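Two months with the Darnov two-arm teaching bench

I should start by saying that I wanted to like this bench before it was even out of the box, so take my enthusiasm with that in mind. Our little workshop in Furkomton had been teaching tasks on a single arm since last fall, and every time one of us tried to show it something that really takes two hands (opening a bag, folding a cloth, holding a sheet of paper while you write on it) we ended up taping things to the table and feeling a bit silly. So when Deok-su Cheon offered us his old slot on the waiting list for the Darnov, I said yes before I'd properly read the price.

It arrived in May in two crates. You get two small follower arms that bolt to the front of an enclosed table, two matching leader arms that you hold in your hands, a fixed overhead camera, a little camera for each wrist, and the recording software. You move the leaders, the followers copy you, and everything gets saved as a demonstration you can train on later. If you've used any teleoperated kit before you will feel at home very quickly.

Setting it up

Vignesh Salian and I put it together on a Saturday, with a long break for noodles, and we were moving both arms before dinner. The frame is slotted aluminum and goes together like any other slotted aluminum, meaning that it's easy until you discover you forgot to slide in two nuts and have to take the corner apart again. We did that twice! The printed manual is fine for the frame and pretty thin on the wiring, though the support page has a better diagram if you go looking for it.

Calibration was the part I'd been dreading, and it was painless. You put each arm in its rest pose, press a key, swing every joint through its full range, press the key again, and repeat for the other side. We've redone it 6 times since, mostly after somebody leaned on an elbow.

How it feels to teach with

Lovely, for the most part. The leader arms are light and a little springy, and after ten minutes or so you stop thinking about the joints and start thinking about the job. There is a slight lag when you move fast, so we all learned to slow down, and our recordings got better for it. Si-eun Sung, who plays the cello and has far better hands than I do, was recording clean takes on her first evening. I needed the better part of a week.

The task we've spent the most time on is the whiteboard one. One arm steadies the board, the other does the marking, and it's a wonderful way to find out what a bench is good at. Pressing too hard pushes the whole board across the wood, and pressing too lightly leaves nothing behind. There is no force feedback on the leaders at all, so you're judging contact entirely by eye, and I got into the habit of watching the board for the tiniest shift. I also found it much easier once I stopped insisting that the board sit square to the table and let it lie at whatever angle suited both arms.
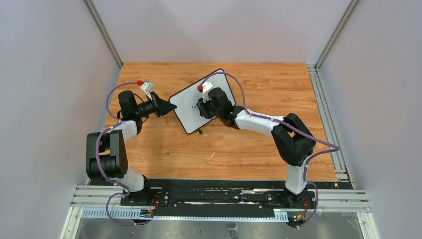
What the recordings are like

We have saved 300 demonstrations so far, and I've been through a good many of them on slow evenings with a cup of tea. The streams stay in step with each other, the files open without any fuss, and deleting a bad take is one key press, which you will bless every single session. I do wish you could add a note while you're recording. As it stands, I keep a paper notebook next to the leaders and write down things like "left hand slipped, recovered" so we can decide later whether the take is worth keeping. (We've kept most of the recoveries. The policy we trained with them copes noticeably better when its first try goes wrong.)

Geum-ok Yoo did our training runs on her own machine. Her first policy, made from 32 demonstrations, would steady the board and then hover over it forever like a shy guest at a buffet. The one we trained on the full set makes a mark on most tries. It isn't handwriting, and I wouldn't let it near a birthday card, but I was very pleased.

The things I'd change

The cables, first of all. The wrist camera leads run all the way down the outside of each arm, and they need a fair amount of slack or they tug when you reach across. Give them too much and they flop over whatever you're working on. I ended up settling on loose loops and checking them before every session, and I'd happily pay extra for proper clips.

The grippers come to a fairly narrow tip, which is great for picking at edges and less great for holding anything round. Marker pens roll in them. We wrapped ours with a bit of rubber band and that helped.

And then there's the price. At 3,000 for the complete set it is a lot for a group our size, and Ye-seo Ko, who has to listen to me talk about money, pointed out that we could have built something similar from parts. She's right, and if you enjoy that sort of project you probably should. I had already spent one winter doing it and wanted to spend this one teaching.

Would I buy it again? Yes, and I'd order a spare wrist camera lead at the same time, as ours took nearly three weeks to come from Postedstead.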